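Subject: Re: Budget for second set of hand-held grippers
Date: 2018-01-02
List: equipment planning

Hello all, and a good new year.

I return to the question that came on the list before the holidays. I quote it first, so that everybody has it in view.

> We have now money for one larger order in the first half of the year.
> Prondier gave us a price for four more hand-held grippers, complete
> with marker cubes and cables. Before I sign, I want to know from the
> people who use them: do we need four more? Or is it better to spend
> on spare parts and on the room? Please write what you would buy and
> in which order. I must give the plan to Trikholm in January.

My short answer is that I would buy two grippers, not four, and put the rest in spare parts, cables and tables. The longer answer follows.

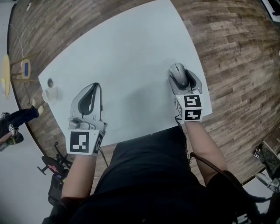

Cables are the first point, and the quote from Prondier is weak on this. It gives one cable for each gripper and no spare. A person who works sitting has the cable along the forearm or down across the clothes, and all movement of the arm goes also into the cable. For a small task, such as holding a computer mouse upright in the jaws, the forces are small, but the arm still turns and the connector must follow. In our log from last year the cable is the most frequent reason for a stop. I ask for 30 spare cables in the order. It sounds like a lot, but they are the cheapest line in the whole plan, and Prondier needs long time to deliver.

Second point, the marker cubes. We have until now bought them ready from Ikonen. The print is good, but when one face is scratched we change the whole cube, and this is a waste. I propose that we ask Ikonen for loose faces and glue them ourselves. If they refuse, I would still order a small stock of complete cubes. A gripper without a good cube is of no use to us, so we should count the cube as a wearing part and give it its own line in the budget.

Third point is the space. I think four more grippers would not be used all at the same time. Table work takes little floor, but the tasks on the floor take a lot. One person needs to bend and reach freely, the small objects are spread out, and other people must walk past. 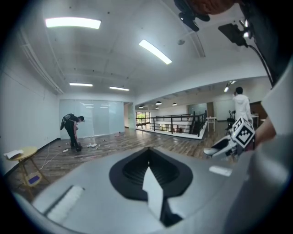

Floor task in the open room, small objects spread out on the planks

If we put two more pairs of hands in the same room, I am afraid that people will stand in the way of each other. I would prefer to first get proper work tables. Evow has a simple white one at 300 each, and I would take 4 of them. They should have a matte top. I tried a glossy sample and the reflections disturbed me.

So my list, in the order I would buy:

1. Spare cables, 30 pieces
2. Marker cubes or loose faces, depending on what Ikonen answers
3. Work tables from Evow, 4 pieces
4. Two grippers from Prondier, complete
5. Finger pads, one bag for each gripper we have

For the grippers the price in the quote is 1060 for one piece. If we take two and not four, I do not know if we keep this price. Somebody with better contact to Prondier should ask it before the plan goes out. Please ask also if the pads can be bought alone, because on their list I find only the complete finger with pad, and for us it is the pad that wears.

One thing I am not sure about is the head camera. I left it out of my list because the present one does the work, but we have no second one. If it breaks, the table tasks stop until a new one comes. Maybe Trikholm can accept a reserve line for this, without a fixed model. I do not know their rules well enough.

I can prepare the table with all prices when I have the answers from Ikonen and Prondier. If you disagree with the two grippers, please write to the list and not only to me, so that we have the discussion in one place.

Best regards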